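Setting Up and Looking After a Two-Arm Bench Cell
Mechatronics project report, Husstead Technical College

1. Background

The cell we worked on for this project sits in the small lab at the Waratthorpe campus. It has two arms facing each other over a white table, each with a two-finger gripper, and it is used by the second-year classes for pick and place exercises. When we took it over in April it would run, but it was missing picks on small items and the two arms did not agree on where the middle of the table was. Our job was to get it back into a state where a class could use it without a technician in the room, and to write down how to keep it that way.

The test job is called Kondwood in the lab manual. It uses a paper cup, a pen and a red-capped marker. The cup stands in the middle of the table and the pen and marker go into it. 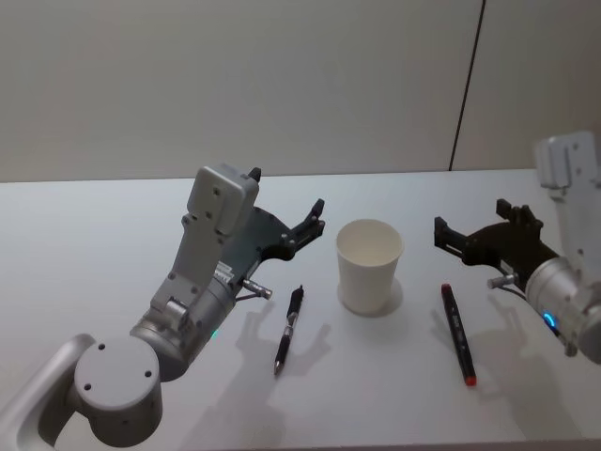

Report by the project student, Cell 2 maintenance group
Diploma of Mechatronics, second year

2. Condition at handover

Before touching any settings I did a full inspection with the power isolated. The mounting bolts at the base of the right arm were below the torque on the lab sheet. The left arm was fine at the base, but two screws on its gripper bracket could be turned by hand. Both grippers had a film of dust and old grease in the linkages. The finger pads on the left gripper were worn on one side, which fitted with the missed picks, as a pen would roll when the fingers closed.

I also found that the cable on the left gripper had been tied too tightly. At full wrist rotation it pulled on the plug. I cut the tie and left enough slack for the whole range of movement.

3. Mechanical work

The base bolts were brought up to torque in a cross pattern and marked with paint pen so that any movement shows up at the next check. The gripper bracket screws were taken out one at a time, cleaned, and put back with a medium thread locker. I wiped down the linkages with a lint-free cloth and put one drop of light oil on each pin. The first time I used too much oil and it ended up on the finger pads, so the pads had to be cleaned again with alcohol.

The worn pads were replaced with a set from the spares drawer. The new pads are thicker than the old ones, so the closed position had to be taught again. This took most of a Thursday afternoon.

4. Calibration

Each arm has its own base coordinates and the control program, Jitaru, joins them with a stored offset. To measure the offset, both arms are moved to touch the same point on a calibration plate and the readings are compared. I took 13 points across the table. The old offset was out by 2 mm at the centre and more towards the edges, which is a lot when the part is a pen.
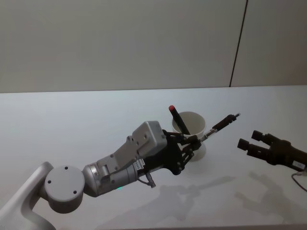

After the new offset was loaded I reduced the grip force in steps until a pen slipped, then went back up to a setting of 52 in the gripper menu. Higher values worked too, but they marked the barrel of the pen. The approach speed was left at the class setting.

5. Testing

The Kondwood job was run 280 times over several lab sessions. Most of the failures came early on and were put down to the taught height being slightly low. Raising it fixed this. The few later failures were all at the cup, where a pen touched the rim on the way in. I moved the release point higher and added a short pause before the fingers open. 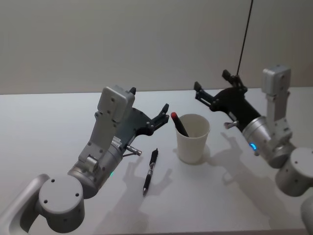
Figure 3. Both grippers open, with the red-capped pen in the cup and the pen on the table.

6. Maintenance schedule

Before each class: look over the cables, check the paint marks on the base bolts, wipe the finger pads and the table.
Monthly: clean and oil the linkages, check the bracket screws, run the calibration points and write the results in the log.
Each semester: check all base bolts with the torque wrench and replace the pads if the wear is uneven.

7. Problems still open

The offset has to be typed in by hand, and a wrong sign will send one arm to the wrong side of the point. I would like the program to reject any value far from the last one. There is also only one more set of pads in the drawer, and the order form for them is with the lab office.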